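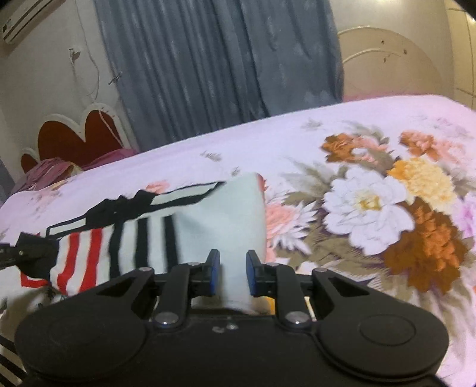
Gudrun Meinecke argued during the planning of the Flomlow set that cloth on a bed should be recorded as it is found, and that any tidying before a take would teach the policy a starting state it would never meet in a home. We adopted this view for the whole of the bedroom portion, with one exception described at the end of this section.

3.2 Recording garment handling in homes

Bedroom episodes were recorded with the Probert hand-held gripper. The operator holds the tool from behind and works the jaws by hand. The camera sits behind and above the fingers, so both fingertips stay in view for most of a take. No robot arm was present in the homes. Episodes were gathered in 12 homes over two periods, the first in December and the second in the spring. Recording closed on May 29, 2023.

Each episode covers one attempt at one instruction. The operator reads the instruction from a card, starts the recorder, and brings the gripper to the garment from wherever the hand happens to be. Instructions name the garment and the wanted change: fold the sleeve in, turn the shirt over, move it to the far side of the bed. They do not name a grasp point. Operators in the first period were told to pick the edge nearest to them. This made the grasps too much alike, and the rule was dropped for the second period.

An episode was kept if the camera track could be recovered for its full length and both fingertips could be found at the moment of first contact. We recorded 1816 episodes and kept 1459. Failed grasps were kept and labeled as such. The most common cause of rejection was loss of the camera track when the tool was swung quickly over a surface with little texture. Printed sheets helped the tracker and plain white sheets hurt it, but we did not ask households to change their bedding.

Striped garments need a separate note. A stripe gives the tracker strong lines, but the lines move with the cloth, and once the cloth is lifted the tracker may take its motion for motion of the camera. Garments with stripes in two directions, such as a body and a trim, were worse than those with one. We masked the region between and just ahead of the fingers before tracking. The mask is fixed in image coordinates and was drawn once for all homes.

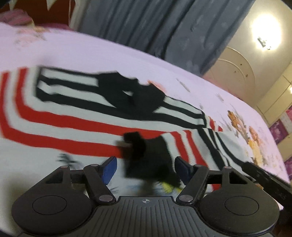 Figure 3. Open jaws in front of a striped knitted garment on a bed. Motion blur is heavy on the cloth.

Blur was handled at the level of single images. An image was dropped from training if its sharpness score fell below a threshold set by hand on 80 images from the Fercombe pilot, and the gap was filled from the recovered track. Whole episodes were never removed for blur alone. We tried a stricter threshold and found that it took out most of the fast approaches, leaving the policy with slow ones only.

Labels were added afterward in the Kustevik annotation tool. The annotator marks first contact, jaw closure, release, and the outcome. Where the closing fingers were hidden by a fold, the annotator used the jaw width signal to place the closure.

The exception concerns small hard objects left in or under the bedding, such as keys and hair clips. Operators removed these before the first take in each home. They were not put back.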